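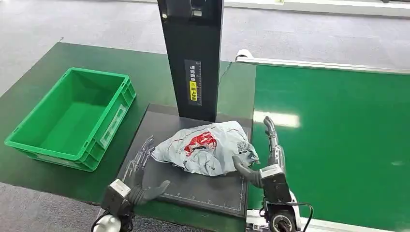 Parcel intake, report for April

The Humell station handled 2,681 parcels this month, up from 1,775 in March. Most were soft plastic mailers. Wrinkled bags still take longer, as the code has to be smoothed flat before it will read.

We moved from cardboard boxes to plastic crates at the sorting table. The budget line for crates and labels was $1,000, of which we have spent $302.
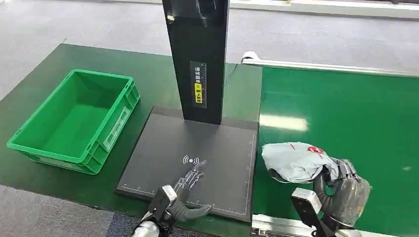
The rest is held for the Allgate site, where work should start once the tables are delivered. Cabrera has asked for a second scanning pad and we have not ordered it yet.

Still open: the misread log is kept by hand, and two Saturday shifts are missing from it. Lech Wieczorek will send the corrected sheet with the next report.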